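Anisa Ngau still grins when she talks about the landslide sensors above Tullden. "We had 40 of them on the hill by November, and every one was talking to us!" she says.

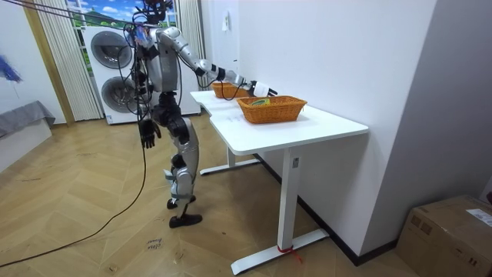
The slope moved 2 centimeters after the last big rain, and the town got its warning while it was still light out. "People picked up the phone, they knocked next door, they went. I loved that."

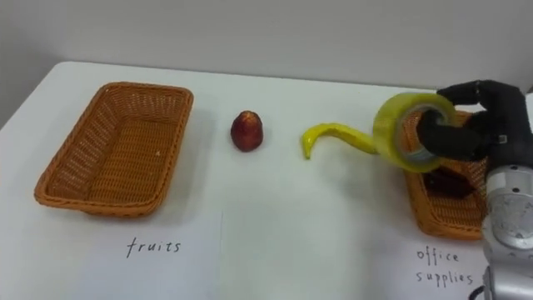 Her colleague Lwazi Maluleke wants the valley road covered next, with 100 more sensors. "Give us a dry month," he says, "and we'll start at the bridge."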